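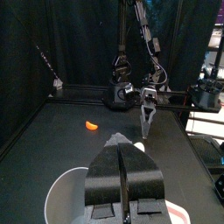
Photo: Ah-rin Kong

Friday, January 19, 2024

If your evening film has been stopping halfway through while the little circle goes round and round, do try moving the box before you ring anyone. I had my Arudari streaming box tucked behind the television for the best part of a year, squashed against the wall with the aerial lead draped over it, and I blamed the broadband every single time.

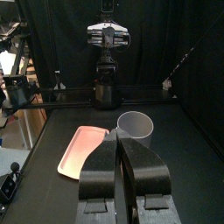 Cyrill Haslinger, who kindly came round with his long network cable, plugged it straight into the router and we watched a whole drama without a hiccup. So the line was fine – it was the wireless that couldn't get through. I've now got the box on the shelf at the side, and it has stalled only once in 3 weeks, during the adverts, which I can forgive!
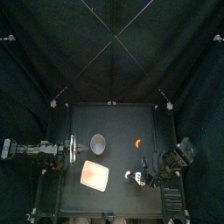
2 min read

Do look in the settings as well. Mine was set to the highest picture quality, and on an old 40-inch set I can't see a scrap of difference with it turned down a notch. Recordings already saved on the disc are another matter, and I'll come to those in March, when Cyrill has finished going through his own (he has 900 of them, bless him). If yours is still freezing, drop me a line and tell me where the box sits.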